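Carnet d'atelier, lundi, 9 h 15
Planificateur de navigation, branche Fellwood

Repris là où on s'était arrêtés en mai : la base mobile simulée refuse encore certains départs dans les pièces meublées. Le planificateur global rend un chemin, le contrôleur local le rejette au premier cycle, et on tourne en boucle jusqu'au délai de garde. Dans le journal on ne voit que « trajectoire invalide », sans la raison. Premier travail de la matinée : faire remonter la raison. J'ai ajouté un champ dans le message de rejet (collision, vitesse, accélération, carte périmée). La modification est dans Urnau, côté client, et il faudra la reporter dans le serveur.

Relancé la série sur 50 départs tirés au hasard, même graine que la dernière fois. 19 rejets. Presque tous avec la cause « collision », alors que la base est loin de tout obstacle dans le simulateur. Donc c'est la carte de coût qui ment, ou bien le gabarit du robot.

Vérifié le gabarit : correct dans le fichier de description, mais la marge de sécurité était appliquée deux fois, une fois à la construction de la carte et une fois dans le test de collision. Vieille histoire, le paramètre avait été dupliqué quand on a séparé les deux modules. Retiré du second.

10 h 40. Série relancée. Il reste des rejets, moins nombreux, et groupés près des portes. Une porte entrouverte est vue par la carte comme un bloc plein, charnière comprise, sur tout le débattement. C'est la boîte englobante alignée sur les axes qui fait ça. Pour un lit contre un mur ça ne change rien. Pour une porte en biais, on perd tout le passage. Passé aux boîtes orientées pour les objets articulés seulement, les autres gardent l'ancien calcul, qui est plus rapide.

Noté au passage pour la perception :
- les petits objets posés sur un meuble ne doivent pas entrer dans la carte de navigation, seulement dans la liste des objets ;
- un objet au sol contre une plinthe se fait avaler par le mur au moment du filtrage. À corriger, la base roulerait dessus ;
- les vitres sont traitées comme des murs, on laisse comme ça ;
- le carrelage mosaïque donne beaucoup de faux contours dans le détecteur de bords. Essayer un flou léger avant, ou se passer des contours sur les murs.

Rendus du simulateur :

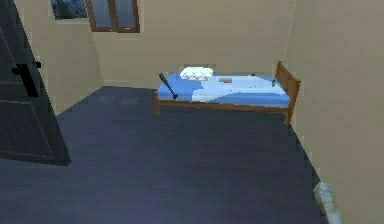
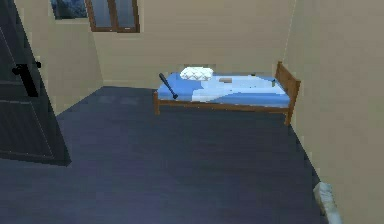

Chambre, porte ouverte à gauche, tissu ou papier froissé au pied du mur de droite. 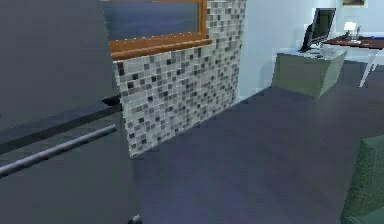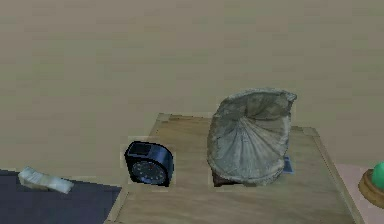 Est-ce qu'on doit recalculer toute la carte de coût quand une porte bouge ?

Il suffit de recalculer les cellules couvertes par l'ancienne et la nouvelle position de la porte, puis de refaire l'inflation sur cette zone élargie du rayon de marge. Le reste de la carte est conservé. La seule condition est que l'état de la porte porte un horodatage plus récent que celui de la carte, sinon la mise à jour est ignorée et il faut redemander l'état au simulateur.

14 h. Implémenté comme ci-dessus dans Feyisa (le module de carte). La mise à jour partielle donne le même résultat que le calcul complet sur les cas testés, sauf quand la zone touche le bord de la carte. Erreur d'indice classique, la fenêtre sortait d'une cellule. Corrigé, test ajouté.

Temps de mise à jour mesuré sur la machine de bureau : 30 ms en calcul complet, 2 ms en partiel. Pas mesuré sur le calculateur embarqué, à faire avant de fusionner.

Essayé ensuite de filtrer les petits objets par la hauteur. Mauvaise idée telle quelle : le seuil qui élimine ce qui est sur un lit élimine aussi ce qui est posé par terre. Il faut regarder la surface d'appui. Si l'appui est le sol, l'objet entre dans la carte quelle que soit sa hauteur. Si l'appui est un meuble, il est ignoré par la navigation et transmis au module de saisie. Reste le cas de l'objet qui s'appuie sur un meuble et dépasse dans le vide, comme la batte noire au bord du lit sur les deux vues de la chambre. Pour ceux-là je projette au sol la partie qui sort de l'emprise du meuble. C'est grossier mais prudent.

Pour les tables, même règle. Le réveil et le coquillage de la dernière vue ne concernent que la saisie. Le coquillage est un bon cas d'essai pour l'enveloppe convexe : avec le bord supérieur évasé, l'enveloppe prend beaucoup de vide et le planificateur de bras s'écartera trop. Décomposition en plusieurs convexes à prévoir, sans urgence.

16 h 30. Skullik (l'outil de relecture des journaux) plante à l'ouverture des nouveaux fichiers, à cause du champ ajouté ce matin. Il lit les messages par position et pas par nom. Contourné en mettant le champ en fin de message. La vraie correction serait de passer tout le format par nom, mais ça casserait la lecture des anciennes séries, dont on a encore besoin pour comparer.

Dernière série de la journée avec boîtes orientées, marge simple et mise à jour partielle : plus aucun rejet pour collision près des portes. Il en reste deux pour « carte périmée », tous les deux au démarrage, quand le contrôleur reçoit un chemin avant la première carte. Il faut bloquer la planification jusqu'à la première carte reçue. Une ligne à changer dans l'automate d'états, mais je préfère relire la séquence de démarrage avant.

À faire :
reporter le champ de cause dans le serveur Urnau
mesurer Feyisa sur l'embarqué
filtrage près des plinthes, avec un test dédié
essai du flou sur les murs en mosaïque
attente de la première carte dans l'automate
demander si quelqu'un utilise encore l'ancien paramètre de marge, sinon le supprimer du fichier de configuration

Branche poussée, non fusionnée. Les journaux des trois séries sont dans le dossier partagé, la première est celle d'avant toute correction.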